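Board Games and Society - handout 5
R. MacLeod
posted January 24, 2021

Reading for this one: packet pp. 10 to 24, skip the part on scoring tables. Bring the packet, I won't have spares.

Go - quick background

Old game, China first, then Korea and Japan. Two players, black and white stones, 19 x 19 grid for the full game. Beginners use 9 x 9 and you will too. Black moves first. Stones go on the intersections, not inside the squares. They don't move after that, they only come off if captured.

Liberties = the empty points directly next to a stone along the lines. Diagonals don't count. Fill the last liberty of a stone or group and it comes off the board. Connected stones share liberties, so a long chain is harder to kill but also slower to build. People mix this up on the quiz every term.

Ko: you can't retake right away if it puts the board back exactly how it was. Play somewhere else first, then come back. We'll do the drill from the Keston sheet.

Two eyes. A group with two seperate empty points inside it can't be captured. One eye is usually not enough. Draw this until it's boring.

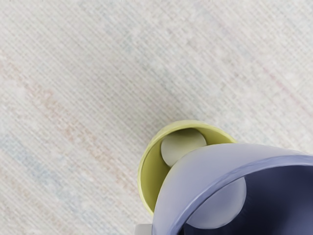
Pale rug, ribbed weave, from overhead.

Handicaps - the part that matters for the essay. Weaker player takes black and starts with extra stones already down. So a strong player and a fairly new one can have a real game. Compare chess, where giving odds mostly died out in serious play. Why did one game keep it and the other drop it? Think about clubs, teaching, who got to play whom. Don't just say "culture" and stop there.

Komi: points given to white to make up for black going first. Came into general use in the 20th century. Before that, long matches had players switching colors. Half points avoid ties.

Clubs, first pass. Fontes argues that the club did more for the game than the tournament did. Dorkley says the reverse, prizes and newspaper columns brought the players in. Both are in the packet. Fontes is longer but easier. My own view is somewhere closer to Fontes, you dont have to agree.

Computers: 2016, a program beat a top professional over a five-game match. Chess had its version of that in 1997. We'll spend half a session on why the gap was so long - size of the board, number of legal moves, and how hard it is to say who's ahead in the middle of a game.

For next time
- one full 9 x 9 game, written down move by move, with a partner
- 300 words on handicaps, typed
- the Hotcombe problem set, 1 to 10. Number 5 has a misprint, the marked stone should be white

Extensions by email, before the deadline please. Essay topics are due back to me with a working title and two sources, one of them from outside the packet.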